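Cell 2 Upkeep Meeting
Minutes, 11 November 2019
Mandbridge workshop, small meeting room

Chair: Inês Guerreiro
Present: day shift operators, maintenance, one person from purchasing
Apologies: night shift lead

1. Minutes of the last meeting
Accepted with one correction. The spare wrist cable was ordered from Thevar in April. The earlier minutes had it under Ratell.

2. Gripper fingers
Maintenance pulled the fingers on the left arm after cycle 1274, when the marker pick began missing on the closing stroke. One mounting screw had backed out. All the finger screws on both arms were retightened and paint-marked. Operators are to look at the marks at the start of each shift and write the result on the cell sheet. If a mark has moved, stop the arm and call maintenance. Do not retighten it and carry on.

3. Wrist camera
The left wrist camera was taken off to get at the finger mount, so its position had to be set again. Inês went through the order of work: fingers on first, then the camera, then the check picks. Last time the camera went on first and the whole job had to be repeated. Both finger tips should show in the camera view, with the tabletop visible between them.

4. Check picks
Agreed to keep using the pink markers for check picks. They show up well against the wood and purchasing can get more without trouble. A check is 27 picks per arm, markers laid at different angles. Day shift asked if the black pen should stay in the set. It stays for now, and misses on it are to be logged separately.

5. Cables
The thick cable on the right side was discussed again. Day shift thinks the loop is too long and wants it tied back to the rail. Maintenance would like slack left for the wrist to turn fully. No decision. Maintenance will try a longer tie point and run the arm through its full range at low speed before anything is fixed down.

6. Controller
The Plutero software update is on hold until the check picks are finished. Back up the arm positions first.

7. Greasing
Interval stays at 300 hours. The chart on the cabinet door is out of date and will be reprinted.

Actions
Maintenance: cable trial, new greasing chart
Day shift: check picks on both arms, results to Inês
Purchasing: finger screws, one box
Inês Guerreiro: position backup, then a date for the update

Next meeting to be set once the check picks are in. 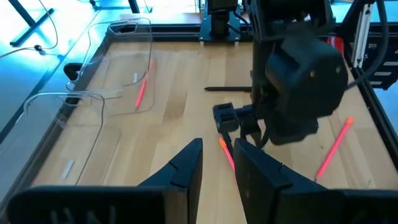 Photo: Mandbridge, Cell 2, left wrist camera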